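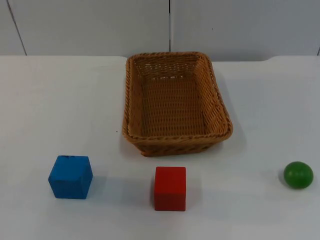
My daughter is nearly two and we have toys in every room of the apartment. I bought a wicker basket (the Hevdale one, medium) hoping she'd learn to put things away before supper, but she mostly likes tipping it over! Is she too young for this? And how do you clean wicker once there are cracker crumbs down in the weave? Thanks in advance, and sorry for the long post, it's been a long winter in here.

*Stistitz*

---

**Chou**

Oh, I remember this stage so well, and no, she isn't too young, but I'd keep your hopes small and cheerful. We started with only a few things at a time, a couple of blocks and a ball, and I'd put one in myself and then wait. And wait!

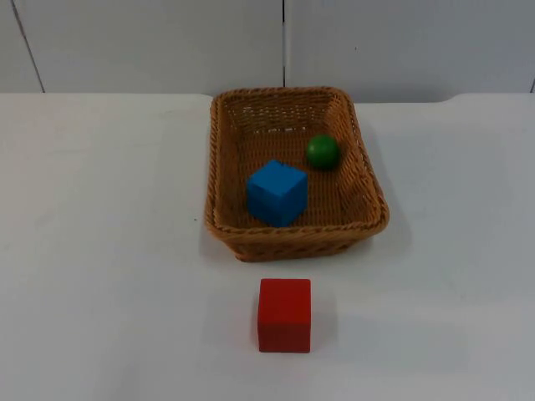

Some evenings you'll get two in and the last one left out, and I'd call that a win and go have your tea. We sang the same silly song every time, and by March my son was humming it while he carried his shoes to the door. Don't try it when she's hungry, though. Right after her nap went best for us.
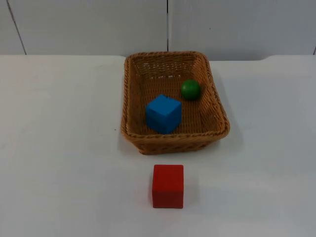
*Blue cube and green ball in, red cube outside.*

The rest of our toys went up in the closet, and I swapped a few out whenever he got bored. He played longer with less, which surprised my mother no end.

---

**Stisex**

just vacuum it

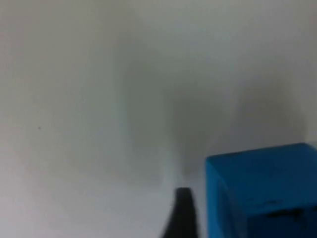

## Edited to add, for the crumbs

Sorry, that was short of me, I was on my phone. Use the soft brush end and go along the weave, then turn the basket over and tap the bottom. For sticky spots I use a damp cloth with one drop of dish soap and let it dry by an open window, 20 minutes or longer. Don't soak it. I did that to a nice one once and it never sat flat again.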